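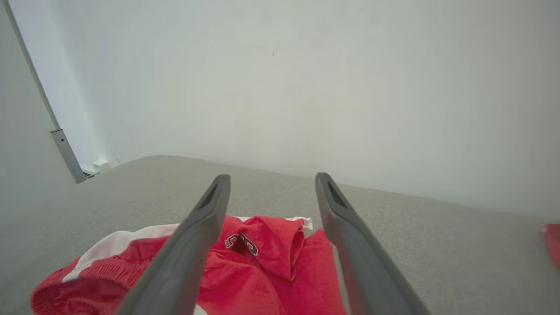

Forum > Laundry & Fabric Care > Red knits with white trim

kadlec_l
Posts: 300
I have a red knit top, white stripe down the side, black and white print. Care label says 40 C. Wash it with the other reds or separately? The trim is still white and I would like it to stay that way.

Pellus
Separately, cold, inside out. The risk is the garment's own dye settling on its own trim, so sorting by color only solves half of it. Spin at the lowest setting and take it out when the drum stops. Most bleed marks I see come from a wet pile left sitting.

dellness17
Disagree on separately. One item in a drum unbalances the spin and rubs the print. I run reds together, 30 C, with a color catcher sheet. No pink trim so far.

Pellus
How many washes is "so far"?

dellness17
Roughly 17 on the oldest one.

Blažena Jireš
Test it first. Damp white cloth, press on an inside seam for 2 minutes. If the cloth picks up red, wash alone. If it stays clean, the argument above doesn't matter.

Also, don't leave it bunched on the carpet while damp. Dye transfers to light gray pile as well, and carpet is harder to rinse than a cuff.

kadlec_l
Tested on the waistband seam. Faint pink.

Blažena Jireš
Alone, then. Repeat the test after each wash. Dry flat, with a towel between the front and back layers so the stripe doesn't touch wet red.

dellness17
Fine, alone for the first few. I'd still use the sheet.

Pellus
No objection to the sheet. Skip the softener, it does the print no good.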